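3. Small harbors, sea views and the second night

3.1 Why the second night matters

Anyone who has spent time in a small harbor town will know the feeling of the place at six in the evening, when the day boats have gone out, the parking lot behind the quay has emptied, and the people who are left are either residents or guests who have a bed for the night. Our larger interest in this paper is in how a town gets from the first kind of visitor to the second. In this section we look at a narrower matter, and one that we have grown very fond of over the course of the work, namely how guests who had already booked one night came to stay for another.

We worked in three harbor towns on the same stretch of coast, Bullonus, Pisska and Salinas, and used the market town of Drunton, which lies inland and has no water to look at apart from a mill pond, as our point of comparison. The four places are close enough to share a bus line and, for the most part, the same weather. They differ a good deal in how they present themselves. Bullonus has the marina and most of the restaurants. Pisska is smaller and steeper, with its lodgings strung along a single street above the slipway, and Salinas sits at the far end of the coastal path, so that a good many of its guests arrive on foot and rather tired.

3.2 The cards

We left a short printed card in the rooms of 70 lodgings, with the kind agreement of the owners, and by the end of the season 700 of them had come back to us filled in. The card asked when the guest had booked, whether the room looked out on the water, whether the stay had been made longer after arrival, and, in an open box at the bottom, what had gone into that decision. We had expected the open box to be left blank most of the time. Guests turned out to be generous with it, and several continued onto the back of the card, or around the margins, in handwriting that took two of us and a strong lamp to read.

We also carried out short interviews with 100 walkers at the two ends of the path between Pisska and Salinas. These were informal conversations, held on the bench by the upper gate if it was dry and in the bus shelter if it was not, and we have used them here mostly to help us understand what the cards were telling us.

3.3 Breakfast and the hour of deciding

The first thing we noticed is that guests seldom decided on a second night in the evening, as we had supposed they would, with the sun going down and a glass of something in hand. They decided in the morning. Over and over the cards speak of the breakfast table, of the tide table pinned up beside the coffee, of somebody at the next table who had walked to the lighthouse the day before and recommended it warmly. Baked goods come up a great deal, and we have kept them as a category of their own in the coding (Figure 3), separate from cooked breakfasts and from the general remarks on friendliness that we discuss below.
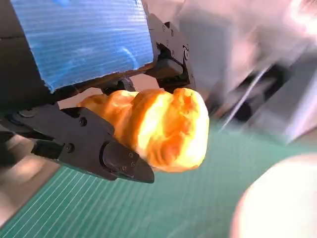 Figure 3. A puffy, golden-orange pastry held between the fingers of a black gripper.

There is a practical side to this that the owners understood long before we did. A guest who is asked to be out of the room by ten will have packed before sitting down to eat, and a packed bag is a hard thing to argue with. In the Pisska lodgings, where checkout was usually left until noon, guests wrote about lingering and looking at the sky and then asking whether the room happened to be free. In Drunton the same late checkout was on offer in several houses, and very few guests made anything of it. We take this to mean that the later hour helps only where there is something close by to linger over, though we would be glad to see the question tried in other inland towns before leaning on it too hard.

3.4 What a view is taken to be

We come now to the sea view itself, which owners price with great confidence and guests describe in all sorts of ways. Some counted a strip of water between two roofs as a sea view and were delighted with it. Others had the whole bay in front of them and wrote that the sill was too high to see it from the bed. After some back and forth we decided to follow the guest's own answer in every case, and to record the window separately under its type, its panes and its height from the floor (Figure 4 shows a window with divided panes). 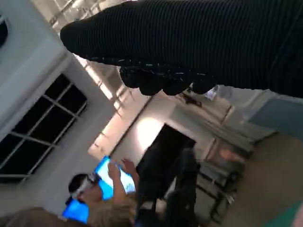 Figure 4. Window with white mullions in a pale gray-white wall, with a black robotic arm and gripper.

Guests who said they had a view were more likely to mention the weather kindly, even in a wet week, and in Salinas they were also more likely to have stayed on. In Bullonus we could not see the same pattern. The marina side of town is lively until late, and the rooms with the best outlook are also the rooms with the most rigging noise, so the two may well be pulling against each other. Several guests there asked to be moved to the back of the house for their second night, and seemed perfectly happy about it.

70 shares | 3 comments
Last updated: April
Contact | Copyright | Back to top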